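To: Rolland robotics club list
Subject: Re: Sorting task, how many runs by Saturday?

> Do we still need 500 runs for the toiletries task? We have 57 from
> last week and the Wukonon laptop is nearly full again. Also, which
> way up should the tubes be when we grip them?

Yes, still 500. Copy the old runs to the club drive before you delete anything. The laptop copy of the Sturnia set can go, all 3,240 files of it, as it's already backed up.

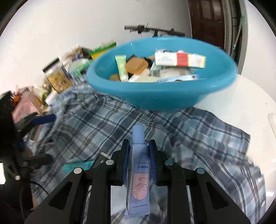 Tubes should be gripped upright with the cap at the top. Close the fingers slowly, hold for 4 seconds, then put the tube down and start the next run. If you drop one, keep the recording and put "drop" in the notes column.

Please move things about in the basin between runs. Too many of last week's have the same layout.

The room is open from ten on Saturday. Bring the spare finger pads if you've got them at home.

Harnasine team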